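Public Buildings Should Hang Pictures, and Should Tell Us About Them

Opinion
By Itziar Cabello
05/10/2019

The Tadwood district council will decide in December whether to keep its picture loan program, under which framed works from the district collection are placed in clinics, licensing offices, libraries and other buildings where residents are obliged to spend time. The proposal before the council is to end the loans, store the works and sell those that the valuers consider marketable. It is the view of this writer that the proposal should be rejected.

The argument for closure deserves a fair statement. The program employs 2 members of staff and owns 80 works, of which 20 are in storage at any given time. Frames need repair, and walls must be made good when a picture moves. Members who favor closure hold that a council struggling to keep its buses running has no business acting as a gallery, and that residents waiting for a permit do not look up from their telephones in any case.

The last point is the weakest. People in waiting rooms look at whatever is there. For many years the Skandell Street clinic had nothing on its walls except notices about missed appointments and the penalties for abusive conduct. A patient who sat there for an hour learned only that the institution expected the worst of him. Notices are necessary, but a room that contains nothing else has a tone, and the public hears it.

Trinidad Panganiban, who administered the loans for 4 years, kept a book in which the receiving offices could record comments. Few of them concern artistic merit. A clerk at the licensing counter wrote that callers now had something to talk to her about before the forms came out. One resident objected strongly to a seascape and asked for its removal, then wrote again some weeks later to ask where it had gone. The council should regard that second letter as evidence of value, although no valuer would know how to enter it.

There are faults in the program, and its supporters do it no service by denying them. Works have been allotted according to the size of the available wall, with little thought for the people who use the room. Labels are missing from a good many pictures, so that a visitor who wishes to know the name of the painter has no means of finding out. The catalog is available only by appointment. A collection owned by the public ought to be listed where the public can read it, and this could be done within the present budget.

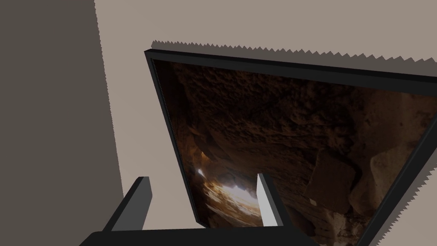

The council should therefore retain the loans for a further term, on condition that every work is labeled and that each receiving office is consulted before a picture is hung. Sale should be considered only for works that no building has requested — and then only after the full list has been published for residents to examine.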